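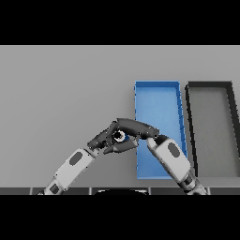 Figure 2. View of the simulated two-arm cell. A small round part is held above the table to the left of the blue tray. The dark tray is at the right.

4. Planning the equipment purchase

4.1 Starting point

The sorting line at Cellunham handles small round parts that arrive mixed and leave in trays. The work is done by hand at four benches. In earlier budget rounds the plant asked vendors for a quote first and worked out the details later. Two of those purchases ended with equipment that fit the floor plan but could not keep up with the work, and one gripper set was replaced within a year. For this purchase we reversed the order. The cell was built in simulation, the task was run there, and the list of items to buy was drawn up from the results.

The model in Figure 2 was kept simple on purpose. The table is a plain gray surface and the trays are shallow boxes with raised walls. Each arm is modeled with its forearm, wrist and hand. We did not model cables, guarding, lighting fixtures or the conveyor that will feed the cell, and these are priced separately in Section 4.4.

4.2 One arm or two

The largest single question in the budget was whether the cell needs a second arm. Sornetti, the vendor on our short list with the lowest price per arm, quoted a one-arm cell with a turning fixture. Unora quoted a two-arm cell without a fixture. The second arm adds to the purchase price, to the floor space and to the yearly service contract. The turning fixture is cheaper but has to be remade whenever the part changes, and the plant changes parts several times a year.

We ran 1,000 simulated picks with each layout. Parts were placed at random positions on the open side of the table and had to be set down in the correct tray with the marked face up. In the two-arm layout, either arm could pick, and the other arm was used only when a part had to be turned over. Most picks did not need the second arm at all. The parts that did need it were also the ones that took the longest at the fixture in the one-arm layout, and they set the pace for the whole line.

The two-arm layout has one cost that did not show up in either quote. Both hands have to work in the same small area near the middle of the table, as they do in Figure 2, where the fingers of the left hand and the tip of the right arm meet. In the simulation this costs nothing. On a real cell, contact between the hands wears the fingertips, and a hard contact can stop the line. We therefore added spare fingertips for both hands to the first-year budget, along with 30 hours of vendor time for setting the shared work area.

4.3 Reach and tray position

Reach affects price more than any other arm specification. Each vendor sells its arms in steps, and moving up one step raises the price and usually requires a heavier base. We started with the shortest arm from each vendor and moved the trays until every corner of both could be reached.

The blue tray was never a problem. It sits close to the center of the work area and either arm can get to it. The dark tray is farther to the right, and the far corner was out of reach for the left arm in every layout we tried. We considered three responses: a longer left arm, a narrower gap between the trays, and a rule that only the right arm serves the dark tray. The rule costs nothing to buy and slowed the simulated line very little, so the shorter arm stayed in the budget. Plants with a heavier flow into the far tray should not copy this choice without running their own numbers.

Tray walls also matter. The hand has to clear the wall on the way in and on the way out, and tall walls force a higher lift on each pick. The trays in the model are shallow. The plant already owns deeper ones, and Till Reinholz, who plans purchasing for the site, had hoped to reuse them. We tested the deeper trays, and the added lift time was large enough that new shallow trays were put on the list.

4.4 Items outside the model

Items that were not simulated were priced from written quotes. The steel table and its anchors came to 3,866 dollars from Gillies, including delivery. Guarding, cable runs and the feed conveyor were quoted as a package. Training for operators was kept as its own line, as in past projects it had been folded into installation and then cut when installation ran over.

All quotes were collected by May 19, 2021, and are valid through the end of August. Finlay Shearer checked each one against the simulated layout and returned any that assumed a different table size or arm mounting. One quote was revised twice for this reason.

4.5 Limits of the method

A simulated cell gives no information on delivery times, failure rates or how well a vendor answers the phone. It also treats the parts as clean and identical. Parts from the Cellunham line sometimes carry oil, and grip force on oily parts has to be measured on the real hand. We set aside almost a tenth of the equipment budget for changes to the hands after installation and did not assign it to any item. If it is unspent after the acceptance test, it will go toward a second set of trays.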